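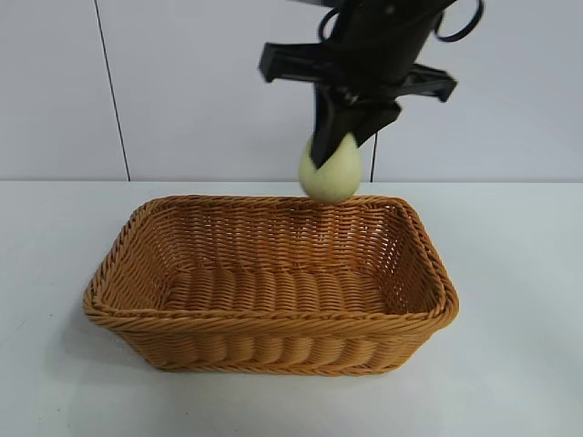
Figure 1. Pick-and-place cell, gripper with test item above the rim of the wicker basket.

Handling Practice for Soft and Irregular Goods
Progress report to the Clernon Fund, reporting period ending May 18, 2025

1. Scope of the period

Work in this period covered the second part of the Skilmont project: turning the draft handling rules into a written procedure that a small packing site can follow without a robotics engineer on staff. Trials were run in the Vamport cell. The grant agreement asks for a procedure, a set of acceptance criteria and a record of deviations. The first two are attached as Annexes A and B. The deviation record is kept at Vamport and can be inspected on request.

2. Status of the procedure

The procedure now has 23 rules, grouped under cell preparation, grasping, transfer, release and stopping. Of these, 17 are considered stable and will not be reworded unless the outside review finds a fault. The remaining rules concern release height and cable routing and are still open.

Changes made since the April draft:

Rule 6, background. The table surface must be plain, matte and free of any item that is not part of the task. The April draft allowed tools to be left outside the reach of the arm. That allowance has been removed.

Rule 9, grip point. The operator records where the fingers meet the item, and whether the grip is above or below the widest part. For egg-shaped items a grip near the narrow end is permitted, provided the closing force stays within the limit in Annex B.

Rule 14, rim clearance. The lowest point of the item, not the fingertips, is used as the reference for clearance over a container wall. Earlier wording referred to the tool only, and two operators read it in different ways.

Rule 15, woven containers. Clearance is measured from the highest part of the rim. A braided rim is uneven along its length, so a single reading at one corner is not accepted.

3. Trials

Each trial series consists of 50 transfers of one item type into one container type. A series is stopped and restarted from zero if the container is moved or the fingers are changed. Four series were completed in the period. All were logged on the new form, which has one line per transfer and a free text field – the old form had no place to note a contact with the rim, and such contacts were therefore underreported.

Rim contact remains the most frequent deviation. Dropped items are entered separately and are not counted as rim contacts, even where one led to the other.

4. Open points

Cable routing. Loops at the wrist are acceptable under the current draft if they stay clear of the fingers through the full range of travel. Karppinen, acting as outside reviewer, has asked for a maximum loop size. We have no objection but need measurements from a second cell before setting a figure.

Release height. The draft gives one value for all containers. It is too high for shallow baskets and will be replaced by a value tied to container depth.

Marking of container position. Tape on the table conflicts with Rule 6. A removable locating jig is being drawn up.

5. Budget and next period

Spending is within the approved lines. One transfer between lines is requested, from travel to consumables, to cover replacement test items. The next period will close the open rules, repeat the series affected by the new release height and send the full text to Karppinen for review. No change to the end date is requested.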